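세면대 위에는 물건을 두어야 한다

글 올가 모야
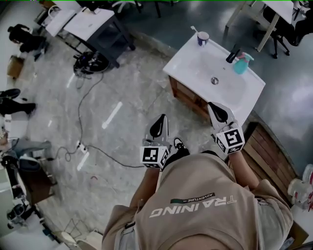 흰 도기 세면대와 나무 하부장. 수전 옆에 분무기가, 안쪽 모서리에 칫솔을 꽂은 머그잔이 놓여 있다.

욕실 정리에 관한 글을 읽으면 거의 빠짐없이 세면대 위를 비우라는 조언이 나온다. 칫솔은 거울장 안으로, 비누는 벽에 붙이는 자석 거치대로, 세제는 하부장 맨 안쪽으로 보내라고 한다. 그렇게 하고 찍은 사진은 보기 좋다. 나도 그 조언대로 해 본 적이 있고, 꽤 오래 지켰다. 지금은 그렇게 하지 않는다. 세면대 위에는 매일 쓰는 물건이 나와 있어야 한다는 것이 이 글의 주장이다.

나는 카마르드라는 작은 숙소에서 객실 관리를 맡고 있다. 객실은 12개이고 욕실도 그만큼 있다. 욕실마다 세면대 모양이 조금씩 다르다. 건물을 한 번에 고치지 않고 방이 빌 때마다 하나씩 고쳤기 때문에 어떤 방은 벽걸이형이고 어떤 방은 나무 하부장 위에 도기를 얹은 형태다. 집에서 쓰는 세면대까지 합치면 나는 남들보다 세면대를 자주 닦는 편이다.

먼저 분무기 이야기를 하겠다. 위 사진에서 내가 제일 마음에 들어 하는 물건은 청록색 통에 분홍색 손잡이가 달린 분무기다. 수전 바로 옆에 서 있다. 정리 책을 쓰는 사람이라면 제일 먼저 치우라고 할 물건이다. 색이 튀고, 세면대와도 나무와도 어울리지 않는다. 그래도 나는 저 자리가 맞다고 생각한다.

세면대는 하루에 여러 번 더러워진다. 치약이 튀고 비누 거품이 마르고 머리카락이 떨어진다. 한 번에 생기는 양은 아주 적어서 바로 닦으면 몇 초 안에 끝난다. 문제는 그 몇 초를 쓰려고 허리를 굽혀 문을 열고, 앞에 있는 휴지 묶음을 옆으로 밀고, 뒤에 있는 세제를 꺼내는 사람이 별로 없다는 데 있다. 나도 그렇게 하지 않았다. 세제를 하부장에 넣어 둔 동안 우리 집 세면대는 토요일마다 한 번 닦았고, 토요일에는 늘 물때가 굳어 있어서 솔로 문질러야 했다. 분무기를 꺼내 놓은 뒤로는 솔을 쓸 일이 거의 없어졌다.

숙소에서도 비슷한 일을 겪었다. 장기 투숙객이 있는 방은 매일 청소하지 않는다. 손님이 직접 닦아 쓰시라고 하부장 안에 세제와 천을 넣어 두고 안내문에도 적어 두었다. 안내문을 읽는 손님은 드물고, 읽은 손님도 문을 열어 보지는 않는다. 331호에 여름 내내 머문 트리니다드 소사라는 손님이 있었는데, 체크인하고 이틀째에 세제를 꺼내 세면대 위에 올려 두고 썼다. 나갈 때까지 그 방 세면대는 우리가 손댈 것이 없었다. 그다음 달인 7월부터 장기 투숙 방에는 처음부터 분무기를 밖에 두기로 했다. 모든 손님이 쓰는 것은 아니지만 전보다는 확실히 줄어드는 속도가 빠르다. 세제 이야기다.

물론 어린아이가 있는 집에서는 다르게 해야 한다. 세제를 손 닿는 곳에 두면 안 된다. 이 경우에는 분무기에 맹물만 담고 마른 천을 옆에 두는 방법이 있다. 바로 닦는 때라면 물만으로도 치약 자국은 지워진다. 분무기 통을 다른 용도로 다시 쓸 때는 내용물 이름을 적어 붙여야 한다. 숙소에서는 검은 유성펜으로 쓰고 그 위에 투명 테이프를 붙인다. 테이프를 빼먹으면 글씨가 금방 번진다.

다음은 칫솔이다. 칫솔을 어디에 꽂을 것인가에 대해서는 의견이 많고 파는 물건도 많다. 나는 머그잔이 제일 낫다고 본다. 사진에도 테두리가 흰 짙은 남색 머그잔에 칫솔이 비스듬히 꽂혀 있다. 욕실용으로 나온 구멍 뚫린 칫솔꽂이는 구멍 안쪽을 닦기가 어렵다. 뚜껑을 돌려서 여는 제품도 있지만 나사산에 때가 끼고, 그 때는 면봉으로 파내야 한다. 벽에 붙이는 칫솔걸이는 접착 부분이 습기에 떨어진다. 우리는 스테인에서 나온 걸이를 객실 6곳에 달았다가 한 해를 넘기지 못하고 전부 떼었다. 제품이 나빠서라기보다 우리 타일이 울퉁불퉁한 탓이 컸을 것이다. 떼고 난 자리에는 접착제 자국이 남았고 지금도 남아 있는 방이 있다.

머그잔은 부엌에서 다른 컵과 같이 씻으면 된다. 입구가 넓어서 손이 바닥까지 들어가고, 무거워서 칫솔이 기울어도 잘 넘어지지 않는다. 깨지면 찬장에서 다른 것을 가져오면 된다. 짝이 안 맞아서 안 쓰는 컵, 어디서 받았는지 모르는 컵이 집집마다 하나쯤은 있다. 그런 컵에 일을 주는 셈이니 새로 살 것도 없다. 유리컵은 권하지 않는다. 바닥에 고인 물이 훤히 보여서 매번 신경이 쓰이고, 도기 세면대에 부딪히면 유리도 도기도 상할 수 있다.

머그잔의 단점은 물이 고인다는 것이다. 이것은 맞는 말이다. 칫솔에서 흘러내린 물이 바닥에 모이고, 며칠 두면 미끈거린다. 나는 아침에 칫솔을 뺄 때 컵을 한 번 뒤집어 털고, 일주일에 두 번 씻는다. 그 정도도 귀찮다면 바닥에 구멍이 있는 꽂이를 사는 편이 낫다. 다만 구멍이 있는 꽂이도 받침에는 물이 고이니 결국 받침을 닦게 된다.

거울장 안에 칫솔을 넣는 것은 반대한다. 문을 닫으면 잘 마르지 않는다. 덜 마른 칫솔을 입에 넣을 때의 느낌은 다들 알 것이다. 숙소에 새로 들어온 직원이 손님 칫솔을 거울장 안에 가지런히 넣어 둔 적이 있다. 손님은 칫솔이 없어졌다고 프런트에 전화를 했다. 그 뒤로 손님 물건은 세면대 위에서 옮기지 않는다. 들어서 닦고 같은 자리에 내려놓는다.

그렇다고 아무것이나 다 꺼내 놓자는 말은 아니다. 내 기준은 간단하다. 어제 썼으면 위에 두고, 어제 안 썼으면 아래에 넣는다. 우리 집 세면대 위에는 칫솔을 꽂은 컵, 비누, 분무기가 있고 분무기 목에 천을 걸어 둔다. 면도기는 남편이 매일 쓰지 않아서 하부장에 있다. 로션은 침실에서 바르니까 침실에 있다. 욕실에 로션을 두는 집이 많은데, 습하고 더운 곳에 둘 까닭이 없고 뚜껑 주위에 먼지가 엉겨 붙는다.

선반을 쓰면 되지 않느냐고 묻는 사람도 있다. 쓸 수 있으면 쓰는 것이 좋다. 나는 세면대 옆 벽에 파부스 선반을 달아 본 적이 있다. 폭 21센티미터짜리 좁은 것이었다. 처음에는 컵과 비누만 올렸는데 자리가 남으니까 여행용 샴푸, 머리끈, 동전이 올라왔다. 선반은 세면대보다 닦을 일이 적다고 여겨져서 그런지 물건이 한번 올라가면 내려오지 않는다. 세면대 턱은 좁고 물이 튀기 때문에 쓰지 않는 물건이 오래 버티지 못한다. 나는 이 불편한 점이 오히려 쓸모 있다고 본다. 선반은 떼어서 현관에 달았고, 지금은 열쇠와 우편물이 올라가 있다.

컵과 분무기를 놓는 자리도 따져 볼 만하다. 사진에서는 머그잔과 분무기가 안쪽 양편으로 갈라져 있다. 나는 이렇게 떨어뜨려 놓는 쪽을 권한다. 분무기를 뿌릴 때 칫솔에 튀지 않아야 하고, 컵을 집으려다 분무기를 치는 일도 줄어든다. 앞쪽 턱은 비워 두는 것이 좋다. 세수할 때 팔꿈치가 지나가는 자리이고, 여기에 둔 물건은 언젠가 바닥으로 떨어진다. 우리 숙소에서 깨진 컵은 대부분 앞쪽 턱에 있던 컵이다.

하부장에 대해서도 한마디 해야겠다. 나무 하부장 위에 도기 세면대를 얹은 구성은 보기에 따뜻해서 요즘 찾는 사람이 많다. 관리하는 쪽에서 보면 손이 더 간다. 도기 아래로 흐른 물이 나무 앞면을 타고 내려가는데, 그 자국을 제때 닦지 않으면 모서리부터 색이 변한다. 우리 객실 중에도 문짝 아래가 부풀어서 잘 닫히지 않는 방이 있다. 천이 손 닿는 곳에 있어야 하는 이유가 여기서 하나 더 생긴다. 도기를 닦고 나서 그 천으로 앞면을 한 번 내려 닦으면 된다. 물기가 많은 천이면 한 번 짜고 닦는다.

하부장 안은 비울수록 좋다. 밖을 비우고 안을 채우라는 것이 흔한 조언이고 나는 그 반대를 권하는 것이니 이상하게 들릴 수 있다. 그러나 하부장 안에는 배관이 지나간다. 이음매에서 물이 조금씩 새기 시작할 때, 물건이 꽉 차 있으면 한참 뒤에야 알게 된다. 나는 새는 것을 두 번 겪었다. 한 번은 휴지 한 묶음이 전부 젖은 뒤에 알았고, 한 번은 안이 비어 있어서 바닥에 맺힌 물방울을 그날 바로 보았다. 휴지는 욕실 밖 수납장에 두고, 하부장에는 여분 비누와 배수구 솔 정도만 넣는 것이 좋다고 생각한다.

사람들이 세면대 위를 비우고 싶어 하는 마음은 이해한다. 숙소 홍보 사진을 찍을 때는 나도 다 치운다. 손님이 처음 문을 열 때 깨끗하게 보여야 하고, 남의 칫솔이 있으면 안 된다. 하지만 그것은 아직 아무도 쓰지 않은 방의 모습이다. 사는 집의 세면대에 같은 기준을 적용하면 쓰는 사람이 매번 꺼내고 넣는 일을 해야 한다. 하루에 이를 세 번 닦으면 문을 여섯 번 여닫게 된다. 식구가 여럿이면 그만큼 늘어난다. 며칠은 할 수 있지만 결국 누군가는 칫솔을 밖에 두고 나가고, 그걸 본 다른 사람이 잔소리를 한다. 우리 집에서는 그 누군가가 나였다.

색을 맞추라는 말도 자주 듣는다. 분무기도 흰 통, 비누통도 흰 통, 컵도 흰 컵으로 통일하면 물건이 나와 있어도 깔끔해 보인다는 것이다. 틀린 말은 아니다. 그런데 같은 모양의 흰 통이 늘어서면 어느 것이 무엇인지 라벨을 읽어야 안다. 아침에 안경을 벗고 세수하는 사람에게는 불편한 일이다. 청록색 통에 분홍색 손잡이라면 눈이 나빠도 잘못 집지 않는다. 남색 컵은 물 자국이 흰 컵보다 잘 보여서 씻을 때를 알기 쉽다. 나는 욕실 물건은 서로 색이 다를수록 쓰기 편하다고 생각하고, 객실용 분무기를 살 때도 일부러 용도별로 다른 색을 고른다. 욕조용은 노란색, 거울용은 파란색이다. 세면대용은 아직 정하지 못해서 방마다 제각각이다.

이 글을 읽고 당장 무엇을 살 필요는 없다. 하부장에 있는 분무기를 꺼내 수전 옆에 두고 2주쯤 써 보면 된다. 닦는 횟수가 그대로라면 도로 넣으면 그만이다. 천은 얇은 것이 좋다. 두꺼운 수건은 하루가 지나도 마르지 않아서 냄새가 난다. 우리는 헌 베갯잇을 네 조각으로 잘라서 쓰고, 조각마다 한쪽 귀퉁이에 고리를 달아 둔다.

노트나우 생활 칼럼 | 문의: 편집부 | © 2018 Notenow. 무단 전재 및 재배포 금지 | 맨 위로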